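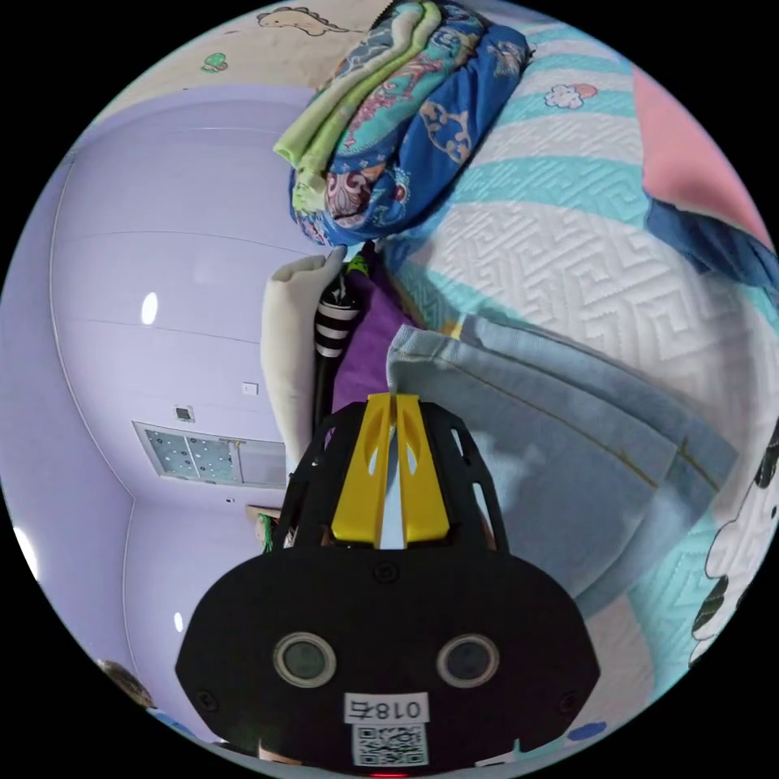
By Dorian Besson
2024-02-09

Why do beds have so many layers?

I used to think a bed was just a bed. Then I helped my nephew make his and we had a pile of stuff up to my knees! So let's go through it.

Closest to the mattress goes a pad. The one on this bed has wide teal and white stripes, and it's quilted, so it has lines of stitching all over it. Quilting means sewing layers together with something soft in the middle. The stitches stop the soft bit sliding down to one end - imagine sleeping on one big lump.

Next come the blankets. Did you know a blanket doesn't make any heat? You do! Your body is warm all night long, and the blanket traps air, which keeps that warmth close to you. Two thin blankets can be as cosy as a thick one, as there's a bit of air caught between them too. I fold mine and stack them on the bed, like the green and yellow one and the blue patterned one in the photo.

Pillows hold your head up so your neck can rest. A cartoon on the front doesn't help with that, but I'd still pick the cartoon one.

Want to try something? Put a blanket over one hand and leave the other one out. Wait while you count to 200, then touch both to your cheek. Which feels warmer?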